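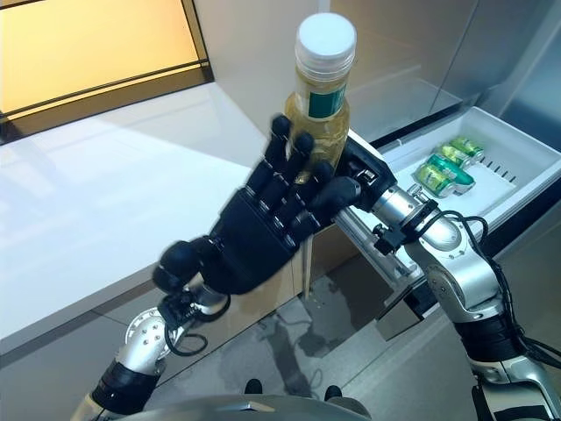
Bottled drinks in the home refrigerator

Bottled drinks are among the most common things kept in a household refrigerator. The group includes juice, cold tea, lemonade, syrup and flavored water. Most are sold today in clear plastic bottles with a screw cap, so the color of the drink can be seen from outside. Pale yellow and amber colors are common and do not show by themselves what the drink is. Apple juice, light tea and some syrups can look almost the same.

Cap and label

The cap is usually made of plastic and often has small ribs, which give the fingers a better hold. The label may go around the body of the bottle or only around the shoulder, under the cap. A shoulder label leaves the larger part of the bottle free, and the level of the drink is easy to check.

Place in the refrigerator

Tall bottles are normally kept upright in the door. In models with pull-out drawers or trays, smaller bottles can also lie flat, if the cap closes well. The household guide printed in Melstead, in its November edition, recommends to keep opened bottles always upright and to put the older bottle in front of the newer one.

Handling

A full bottle is best held at the lower or middle part. Thin plastic gives way under strong pressure, and an open bottle that is pressed too hard can spill. For opening, one hand holds the bottle and the other turns the cap.

See also

Screw cap
Refrigerator drawer
Starkberg bottle rack

This page was last changed on Jan 31, 2018.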